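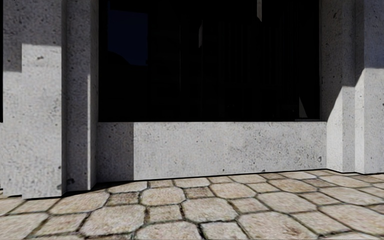

Notebook, Gorthorpe rowing squad, strength and erg testing
April, 6:40 am, continued after lunch

Second round of 3000 m erg pieces done for the whole women's group and wow, what a morning. I want to get this down while it's fresh, before I start rounding things off in my head.

Setup same as last time. Drag factor set at the machine before each athlete and written on the sheet, straps adjusted by them, monitor facing them and a second readout for me. Warm-up was twelve minutes easy, three bursts of ten strokes, then four minutes off the machine. Last time we let people warm up however they liked, and I think that cost us a lot of noise in the first 500 m. This time the opening splits look so much calmer! Almost everyone went out within a second of the plan.

Main thing to note is the pacing. In the first round we had the classic shape: fast start, slump from 1200 to 2400, ugly sprint. Now it's nearly flat for most of the group, and Cudiletti (bow seat, smallest on the squad) went negative on every single 500. I looked at her stroke file three times. Rate sat at 27 and 28 right through to the last 300, then up to 32 without the length falling apart. Lovely rowing.

Power test numbers, best stroke out of seven, full slide:
Cudiletti 286 watts first round, up this time, but the monitor dropped the last two strokes so I'm leaving the new figure blank until we redo it
Nikolovski 568 watts, a squad best, and she was laughing when she got off
Rest are on the sheet in the boathouse binder

I had to read the 568 off twice. She has been doing the hang cleans properly since the winter block, with the pause at the knee, and I'm pretty sure it's showing up in the first third of the drive. The force curve used to have a dent in it where the back opened too early. That dent is nearly gone. One test is one test, so no big claims, but I drew the old and new curves on top of each other on the whiteboard and the whole group came over to look.

Things that went wrong:
Machine 4 reads low. Swapped two athletes onto machine 2 halfway through the list and repeated their power strokes. Chain needs oil, and the damper cage is full of fluff again.
Heart rate belts, same old story. Two lost contact in the middle of the piece. Wet the pads more, or go back to the arm bands.
I forgot to log seat height for the first four. Sorry, future me.

Strength side, quick notes. Split squats are up for everyone except the two who came back from colds. Bench pull is flat, which I sort of expected, as we dropped it to one session a week. Hip hinge is where the fun is. I'd love to keep that going another four weeks and only then swap to heavier singles.

Total volume for the block, meters on the water and erg together, I'll add up when the Trindirero camp sheets come back. Squad's erg strokes logged in this one session: 3294, warm-ups left out. I only know that because the export tool adds it at the bottom, and I find it weirdly cheering.

Plan for next block, first draft:
Two erg sessions a week, one long and steady, one with pieces of 750 m at race rate
Keep hang cleans, add a jump from the catch position, low volume
Retest the power strokes in week three, the 3000 in week six
Same warm-up, written on the wall this time so it really is the same
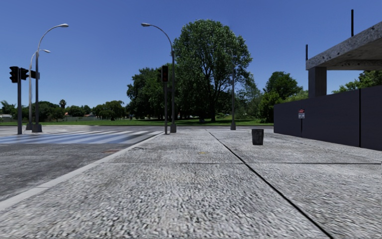
Zlatko Nedeljković thinks week six is too soon for another full 3000 and would sooner see a 2000 there, with the long test pushed to the end of the season. His point is that the flat pacing will partly come from having done the test recently, and that we'd be measuring how well they remember it. He'd also keep one of the steady sessions in the boat no matter what the wind does.

Good argument, and I went back and forth on it over coffee. I do like having three tests of the same distance to lay side by side. Maybe a compromise: a 2000 in week six, with the first 1500 paced off their 3000 splits, so we get something to compare anyway. Will ask Sinan Güler what he thinks when he's back with the trailer, he ran that kind of thing with the lightweights.

To do:
Oil chain, machine 4, then check it against machine 2 with the same rower on both
Redo Cudiletti's power strokes, fresh, before breakfast
Seat heights for the first four
New batteries in the belts
Send Nikolovski her force curve, she asked for a copy for her mom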